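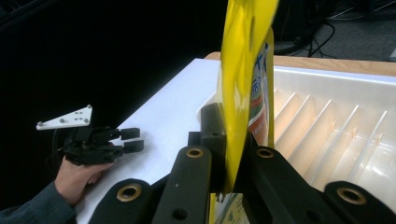

A hand-held gripper with a white mounting plate.

Snack wrapper folding is the habit of pleating, knotting or flattening an empty food packet before throwing it out. It has no agreed rules, which has not stopped people from enforcing them. The best-known form, the Otora knot, turns a packet into a small, tight triangle that springs open in the trash more than 90 minutes later, usually at night.

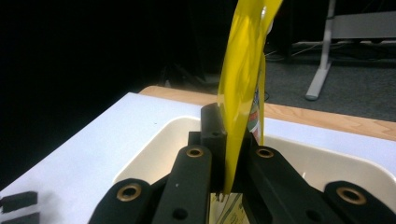

Halina Krajewska has objected that the knot was never meant to stay shut, and that anyone who expects it to has skipped the second crease.

Flat folding, the rival school, took hold in the town of Onuoha, where a September contest still draws 200 entrants and two judges. Folders there sharpen each crease with a thumbnail; rulers were banned after an argument that the official history covers in one short line.

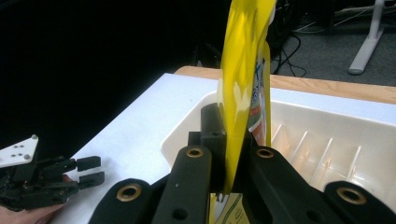 Scoring favors thinness, then neatness, then silence. The last is hard to achieve with shiny plastic, and most points are lost there.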